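June 15, 2021

Gripper day! The left finger on the Mallar cell has been closing a hair late all week, so I finally pulled the linkage plates, wiped the old grease out of the pivots and put everything back with fresh threadlocker. One hex screw had backed out a good half turn. Grr.

Then zeroed both fingers, ran 50 open-close cycles in free air with my coffee in the other hand, and jogged the arm over the old desktop board to check the approach at 8 mm a second. I like going slow after a rebuild (I have scars, or the last board does).

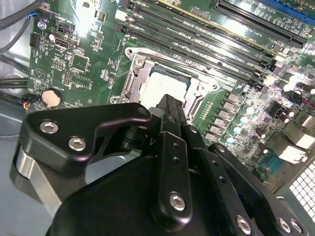

Over the CPU socket, middle finger right at the lower edge of the processor.

The wrist offset still had last month's numbers in it, silly me, so I re-taught the socket point and saved it as program 3359. Ulline's spare finger pads won't be here till August, which means babying this set. Wrote that on the whiteboard in big letters.

Tomorrow: re-grease the wrist, tidy the cable by the Burkeo controller, and more than 40 cycles over the board before I trust it. Home late, toast for supper.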